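Bollska confirms second series of drama serial Stinda

Television producer Bollska has confirmed a second series of its drama serial Stinda, with filming to begin in July. The new series has 14 episodes, each running to 20 minutes, and will be carried by the streaming service Gilby in the same early evening slot, 6.30 pm.

The first series was shot in Kim, where the production will again be based. Open casting drew 1,471 applications, from which 123 performers were called for a screen test. All principal cast members from the first series return. Four new speaking roles have been added and will be announced once contracts are signed.

Episodes will be available with English subtitles on the day of release. A dubbed version is not planned. Broadcast rights outside Gilby's current territories remain with Bollska.

Requests for preview access should be sent to the Bollska press office. 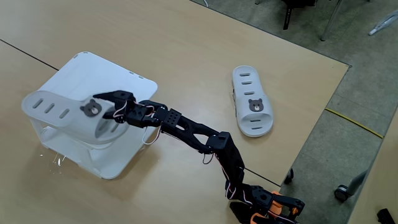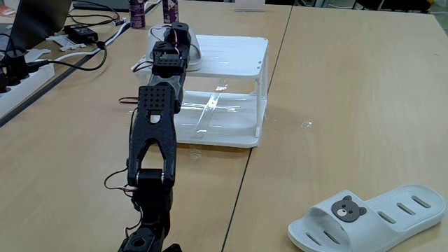
Robot arms at work over light-coloured tabletops.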